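The Slow Unhurrying of Cadwaladr

Kiran Rathore takes a long time to answer questions. Ask him what the new Cadwaladr record is about and he will look at his tea for a while, then tell you about a ferry timetable.

He is the singer, the guitarist, the man who books the van and, for the first 3 years, the entire band. The name came off the spine of a library book he never returned. The fine, he says, is part of the recording budget.

Cadwaladr's debut, Pidirden, was pressed in a run of 1029 copies. He had ordered 1000. The plant sent the extras without a word, and he still speaks of them with the fondness other people keep for stray cats. All of them sold, mostly from a folding table, mostly to people who had come to see the other band.

It was a lovely, mumbly thing, that album. Nylon strings, a harmonium with a wheeze, and a voice that seemed to be coming from the next room with the door pulled to. One reviewer called it "music for people who have already gone to bed." Rathore put it on the poster.

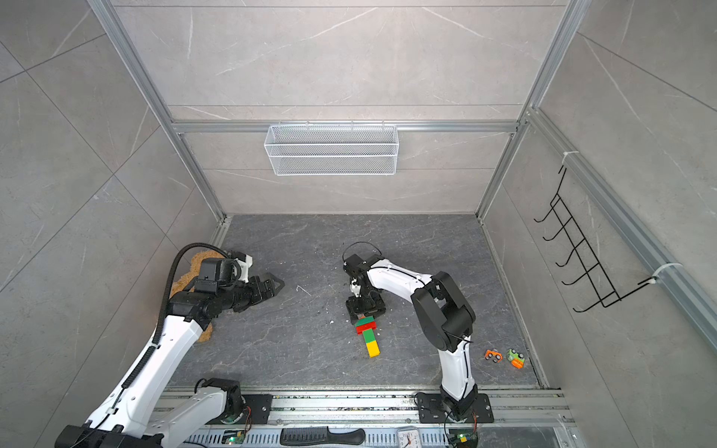 The loud one

So what do you do after a quiet record that a modest number of people loved? You buy a drum kit. Nasari, out now on the Beronano label, has drums on every song but one, and on "Salt Account" it has two sets of them, slightly disagreeing.

The songs were written in August, in a rented house with bad windows, and you can hear the heat in them. "Cousin Weather" ambles along on three chords until the brass turns up, late and a little pleased with itself. "Ladder Song" is the closest he has come to a single – it has a chorus, and he sings it more than once.

Not everything lands. The title track runs past nine minutes and could lose four of them while you were out making a sandwich. There is also a spoken passage about soup that I have now heard 62 times and still don't follow.

But the good stretches are very good. "Harbor, Badly" closes the first side with just the voice and that old harmonium, and it would shut up a bar.

On the road, sort of

The tour is short. Rathore dislikes driving, flying and most forms of lunch. The biggest room holds 2000, which he brings up the way you might mention a dental appointment. He will be playing with a full band, seated, and has asked the promoter for a rug.

And the next one? He looks at his tea. He has been listening to a lot of organ music, he says, and he knows a man with a church.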